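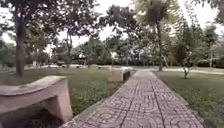 Llevamos desde mayo recogiendo recorridos para el sistema de navegación de Wulteo, el robot pequeño de ruedas que tiene que aprender a moverse por zonas peatonales sin mapa previo. Como me han preguntado varias veces en qué consiste el trabajo, lo cuento con algo de detalle.

El método es sencillo. Una persona conduce el robot con un mando, a paso de paseo, y el equipo guarda las imágenes de la cámara, la velocidad y el giro que se pide en cada momento. Después se entrena una red para que, a partir de la imagen, proponga el mismo giro que habría pedido la persona. Se llama aprendizaje por imitación y no tiene mucho misterio. Lo difícil es que los ejemplos sean variados y que estén bien conducidos.

Hasta ahora tenemos 243 recorridos válidos. Descartamos 22, casi todos por fallos de sincronización entre la cámara y el mando, que provocaban un retraso apreciable en los giros. Mio Sasaki encontró el error revisando los registros: el reloj del mando se reiniciaba al cambiar la batería. Desde entonces grabamos una señal de referencia al principio de cada recorrido y otra al final.

Empezamos por los senderos estrechos con césped a los lados. Son el caso más fácil, o eso creíamos. El borde de las losas se distingue bien cuando hay un pequeño resalte, pero cuando la hierba se mete por encima de las juntas la línea deja de ser recta y el modelo duda. En las primeras pruebas se iba hacia el lado donde el borde estaba más marcado. También le afectaban los bancos de hormigón pegados al camino, porque en los primeros datos siempre pasábamos muy lejos de ellos y no había aprendido a qué distancia era razonable acercarse. Soledad Cárdenas repitió esos tramos conduciendo por la izquierda, por el centro y por la derecha, y el comportamiento mejoró bastante.

Otra cosa que cambiamos fue la forma de corregir. Si quien conduce lo hace siempre perfecto, la red nunca ve qué hacer cuando el robot se ha desviado. Ahora dedicamos parte de cada sesión a recuperaciones: se coloca el robot torcido, apuntando hacia la hierba, se empieza a grabar y se vuelve al camino sin brusquedad. La maniobra de torcerlo no se guarda.

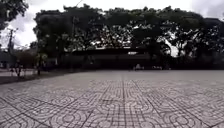 Los espacios abiertos son otro problema. En una plaza no hay bordes cercanos que seguir, y dos conductores pueden cruzarla por sitios distintos y tener razón los dos. Si se mezclan esos ejemplos sin más, la red aprende una media que no lleva a ninguna parte. Lo resolvimos a medias añadiendo una orden de destino: antes de arrancar se indica hacia qué punto se va, y ese dato entra en la red junto con la imagen.

Queda el asunto del pavimento. Las baldosas con dibujo en relieve llenan la parte baja de la imagen de arcos y líneas, y sospechamos que el modelo usa las juntas como guía. Cuando las juntas van en la dirección del destino, cruza recto. Cuando no, tiende a alinearse con ellas. Florian Jacquet propone recortar la zona inferior de la imagen en una parte de los ejemplos y comparar. A mí me parece mejor grabar más diagonales, pero haremos las dos cosas.

La luz también cuenta. Con cielo cubierto las imágenes salen parejas y sin sombras fuertes en el suelo, lo cual es cómodo para conducir y para etiquetar. El inconveniente es que tenemos demasiados recorridos así y muy pocos con sol bajo. Asmaa Kamel ha preparado un calendario para salir a las ocho de la mañana y a última hora de la tarde.

Para la próxima tanda seremos 4 conductores, y cada uno hará sesiones de 6 recorridos con descanso entre medias. Con más de eso se nota el cansancio en los giros. Annick Rey se encarga de las etiquetas de destino y yo de revisar las recuperaciones, que todavía están desequilibradas: casi todas empiezan con el robot girado a la derecha. Cuando tenga los resultados de la comparación del recorte los pondré en otra entrada, con las gráficas.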